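MEMORANDUM OF REQUEST

Jurkthorpe Residential Services
Office of Equipment Planning

To: The Director
From: Ivone Figueiredo, Planning Officer
Date: March 31, 2025
Subject: Hand-held grippers for the bedroom program

1. Request

This office requests approval to purchase 16 hand-held grippers from Hokton, together with replacement finger pads sufficient for one year. The grippers will be used to record household tasks, beginning with bedding and clothing, so that the machines on order from Pondard may be taught from those recordings.

The Director will recall that the January request was returned with the single remark, "Why beds?" The undersigned has taken the remark seriously and spent an evening in the records room with it.

2. Basis of the request

Residents were asked which task they would most willingly give up. The undersigned had expected stairs, or the carrying of trays. The greater number named the bed. One resident, formerly a ship's cook, stated that he could still feed a crew but could no longer tuck a corner, and that he slept on top of the covers so that there would be no corner to tuck. The undersigned did not record this at the time and does so now.

Cloth is difficult for the machines. A cup stays the shape of a cup. A dark cloth left on a patterned sheet must be taken up by its near edge without gathering the sheet as well, and the pads must close on one layer and leave the other where it lies.
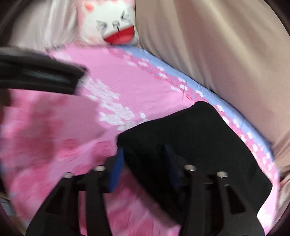
3. Costs

Hokton has quoted 800 per gripper. Fang has quoted 1000, with training included. This office prefers Hokton. Training can be given by staff who already make beds, and they have asked to be the ones to give it.

The pads wear and should be budgeted separately. An earlier draft placed them under stationery. This has been corrected.

4. Objections received

The Deputy Director has written that residents may not care to have a machine in their bedrooms. Of those consulted, 11 agreed, two declined, and one asked whether it would talk. She was told that it would not. She asked that her name be moved to the second list.

5. Personal interest

Under the rules of this office, the undersigned is required to declare any personal interest. Her mother has lived on the east corridor since January. She makes her own bed each morning, and it takes her until lunch. She has not been consulted, and would refuse.

The request is submitted for signature.

Ivone Figueiredo

Returned with one remark, in pencil: "Approved. Ask her anyway."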